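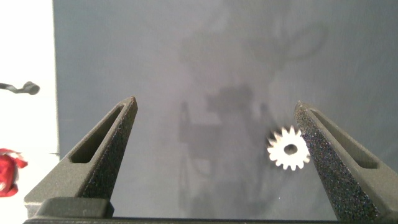
Práctica 3. Agarre de engranajes pequeños: dedos, cámaras y control

Material que hay que traer leído

El guion de la práctica 2, sobre todo la parte de calibración de la cámara de muñeca, y la hoja de velocidades del controlador Woltari. Quien no haya cerrado la calibración tiene que hacerlo antes de empezar, en el puesto libre del laboratorio 1159.

1. Qué se compara

La tarea es siempre la misma: coger un engranaje recto que está sobre la base de trabajo, levantarlo, llevarlo hasta el disco blanco y dejarlo en su sitio. Se repite con dos juegos de dedos. Los Ekidden son largos y estrechos, con una ranura alargada y la cara interior rugosa. Los Jidside son más cortos, macizos y con la cara lisa. El motor de la pinza, el brazo y las cámaras no cambian entre una serie y otra.

Interesan dos cosas por separado. La primera es si el engranaje queda sujeto al levantarlo. La segunda es si conserva la orientación hasta el momento de soltarlo. Un dedo puede ir bien en lo primero y mal en lo segundo, así que se anotan en columnas distintas.

2. Contacto con el dentado

Un engranaje recto no ofrece dos caras planas cuando se coge por el contorno. Cada dedo toca una o dos puntas de diente, y según el ángulo de giro de la pieza el apoyo cae sobre una punta o sobre un hueco. Cuando cae de forma distinta a cada lado, la pieza gira un poco al cerrar la pinza. Con fuerza baja ese giro se detiene solo. Con fuerza alta la pieza puede salir hacia arriba, y conviene tener a mano la parada.

La superficie rugosa aumenta el rozamiento, pero también frena la recolocación de la pieza durante el cierre. En los dedos lisos ocurre lo contrario - la pieza se acomoda mejor y se escapa antes. No se da de antemano una respuesta sobre cuál conviene, porque depende de la fuerza que elija cada grupo.
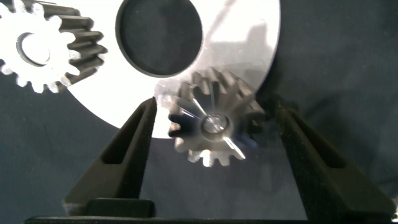 Wissam Chamoun

3. La cámara de muñeca

La cámara de muñeca se mueve con la pinza. Los dedos ocupan siempre la misma zona de la imagen y sirven de referencia, mientras que el fondo se desplaza. Eso facilita ver si la pieza resbala: si el engranaje cambia de posición respecto a las puntas con la pinza cerrada, hay deslizamiento.

Dos problemas frecuentes:

Desenfoque por movimiento. Con el tiempo de exposición que viene por defecto, los dientes salen dobles y no se puede medir el giro de la pieza. El detector de contorno devuelve entonces un radio mayor que el real. Hay que acortar la exposición o hacer la medida con el brazo parado.

Sobreexposición. El metal y el disco blanco devuelven mucha luz, y sobre ellos se pierde el borde de los dientes. Si se baja la exposición para salvar el metal, la tela oscura queda sin textura, cosa que en esta práctica no importa.

Las sombras de la pinza y del brazo sobre un fondo claro también engañan al detector. El módulo de segmentación Obeidat las toma a veces por objeto. En el fichero de configuración se puede fijar una máscara para la zona de los dedos, pero la sombra se mueve y no se quita con una máscara. Es mejor cambiar la posición de la lámpara y anotar el cambio.

4. La cámara de cabeza

Desde arriba se ve la base negra, el disco y la posición de las piezas sueltas. Esta vista se usa para la aproximación, no para el cierre. Cuando el brazo baja hacia la base, la muñeca y los cables tapan parte de la zona de trabajo, y una pieza que estaba localizada puede quedar oculta. El programa debe guardar la última posición válida antes de iniciar el descenso.

Se pide a cada grupo que compare la posición que da la cámara de cabeza con la que da la de muñeca a media altura. La diferencia se anota en milímetros y con signo. Si cambia de signo según el lado de la base, lo normal es que haya un error de orientación en la calibración y no un desplazamiento fijo.

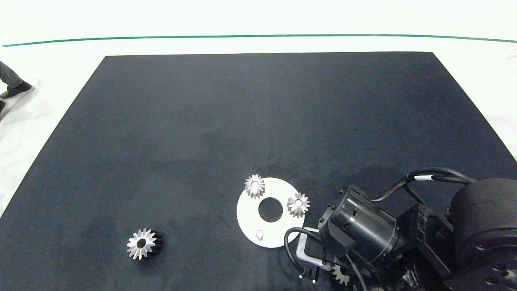 Si el brazo tapa la pieza justo al final, ¿no sería más limpio entrar siempre desde el lado contrario y olvidarse de guardar posiciones? Nosotros lo probamos así en la práctica 2 y el cierre salía igual.

Se puede hacer, y quien quiera puede entregarlo como variante. El inconveniente es que el giro de muñeca necesario acerca los cables al límite de su recorrido. Además, la posición guardada hace falta de todos modos para volver a intentar el agarre después de un fallo.

5. Procedimiento

Arrancar el controlador y comprobar que responde en el puerto 3781.
Montar el primer juego de dedos y hacer el cierre en vacío.
Colocar un engranaje suelto sobre la base, separado del disco.
Lanzar la aproximación con la cámara de cabeza y detener el brazo a media altura.
Leer la posición con la cámara de muñeca y corregir.
Cerrar, levantar, esperar 2 segundos y guardar imagen.
Llevar la pieza al disco, soltar y guardar imagen otra vez.
Repetir con la pieza girada.
Cambiar de dedos y empezar de nuevo desde el cierre en vacío.

El cierre en vacío no se salta. Los dos juegos tienen longitudes distintas y el cero de la pinza cambia con ellos. 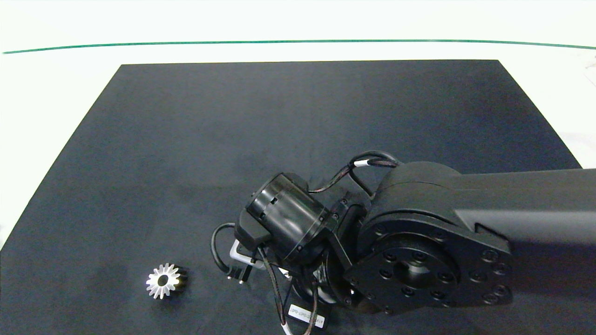
Departamento de Automática y Robótica - Laboratorio de Manipulación

6. Cables y recorrido

Antes de cada serie se mueve la muñeca a mano, con el brazo en modo libre, y se mira que los cables acompañen el giro sin tensarse. Un lazo demasiado suelto puede rozar la base al bajar y desplazar una pieza pequeña. Si hay que recolocarlo, se hace con la alimentación cortada, y después se repite el cierre en vacío.

7. Qué se entrega

Una tabla por juego de dedos, con una fila por intento y estas columnas: fuerza, orientación inicial, sujeción, giro durante el traslado, observaciones. Los intentos fallidos se dejan en la tabla. También se entregan el fichero de configuración de Woltari y las imágenes de muñeca tomadas después de levantar y después de soltar.

En el texto, una página como máximo, se explica qué fuerza se ha elegido para cada juego y con qué criterio. Las capturas del panel del controlador no cuentan como explicación.

La entrega se cierra a las 18:00 en la carpeta del grupo. Los dedos se devuelven montados en su soporte, con los tornillos puestos.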